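Support > Small appliances > Toasters > Closed tickets

Ticket 256: toaster lever won't stay down
Logged by Elfriede Riedl, March

Problem as reported: Black two-slice toaster on the kitchen counter. Lever goes down, pops straight back up. No glow from the elements. Started after breakfast, was fine the morning before. It's a Kenent, 800 watts according to the plate underneath, out of warranty.

8:10 am. Checked the plug was pushed all the way in. It was. Lever still won't hold.

8:15 am. Tried a desk lamp in the same outlet. Lamp works, so the outlet and the breaker are okay.

8:25 am. Unplugged the toaster and let it cool. Pulled the crumb tray, which was packed solid at the lever end. Emptied it, wiped it with a dry cloth, put it back. Plugged in again. Lever held for a second or two, then let go.
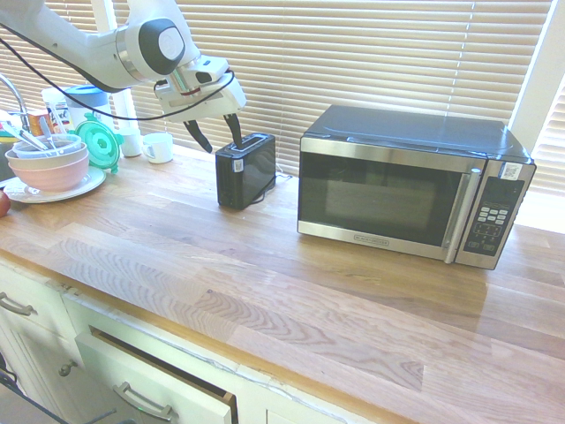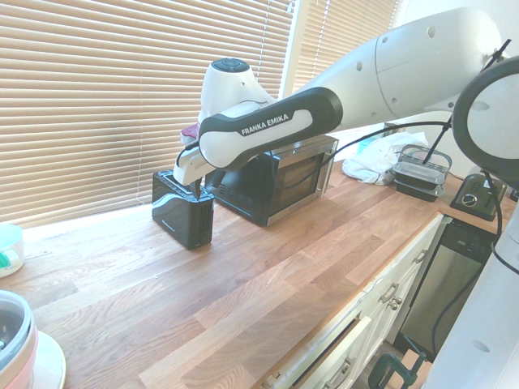
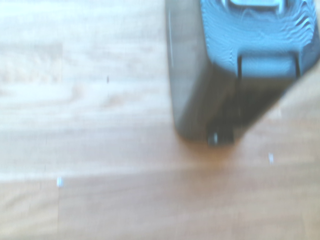

My guess at this point was crumbs on the catch, the small metal plate the lever pulls down onto the magnet. The Zastix help page gives the same fault for their model and says to clear that spot before buying parts. The toaster lives on the wooden counter near the window, with the toaster oven just to the right of it in the second picture, so I carried it over to the table to have room to tip it. Unplugged it first. Turned it upside down over newspaper and tapped the sides. A fair bit of burnt raisin bread came out.

8:50 am. Went in from underneath with a soft pastry brush, tray out, torch in the other hand. There was a flake of crust stuck to the magnet. Got it off with a wooden skewer. Did not use anything metal and did not touch the element wires.

9:05 am. Plugged in, lever down, stays down. Both sides glow the same colour. Ran it empty twice on setting 3. Some smoke the first time, none the second.

9:20 am. Two slices of white, setting 3. Popped up by itself, evenly browned.

Parts used: none. The Widmer shop had quoted me 81 dollars to look at it, so I've cancelled that.

Still open: the cancel button sticks a little. Will log separately if it gets worse.

Status: closed, fixed by cleaning.

Contact Vollero Support | © Vollero | Back to top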